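Medbridge, January

Medbridge has begun collecting remote-control demonstrations of household shelf work with a full-size humanoid, the company said this month. An operator drives the arms and hands from a separate station, and the joint positions are logged together with video. The recordings will be used to train a control policy for picking and placing small objects.

The work is done in a furnished bedroom with a bed, a parquet floor and a white cubby unit against the back wall. The robot stands within arm's reach of the shelves. Power and data run over cables, and walking is not part of the current task set.
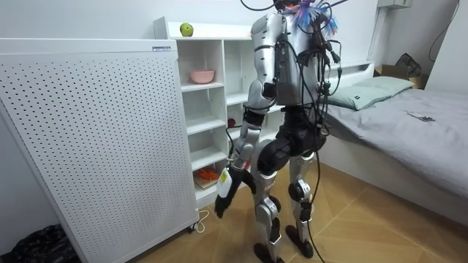

## Task set

The first block covers 30 tasks. Each is demonstrated 100 times by one of two operators, who swap at midday. Most are single-arm moves between the top of the unit and the open compartments below it. Start positions are changed between runs so that the policy does not learn one fixed layout.

Fruit shapes were chosen for the top surface. A green apple with a red patch can be approached from most directions. The long yellow piece needs the wrist turned to match its axis, and the dark red one is lumpy enough that finger contact varies from run to run. A pink bowl in an upper compartment is used for placing tasks, where the hand has to come in level under the top panel.

Aliki Kourkoulas, who leads data collection, said the compartments cause more rejected runs than the objects do. "The operator's view is good above the shelf and poor inside it. The thumb gets close to the divider and you lose the depth," she said. Rejected runs are kept in a separate set and labeled by cause.

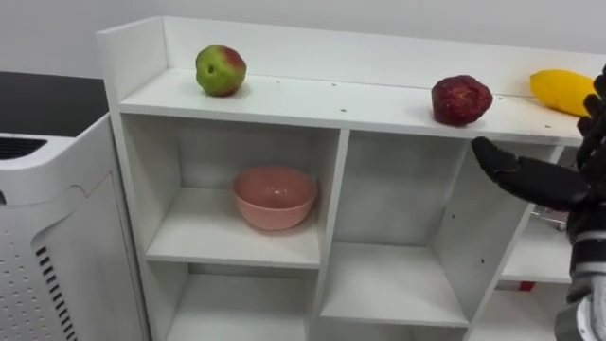

## Next steps

Recordings are checked by Stornitz, which trims idle time and flags dropped sensor data before training. A second block with two-handed tasks is planned once the first is complete. Medbridge did not give a release date for the data.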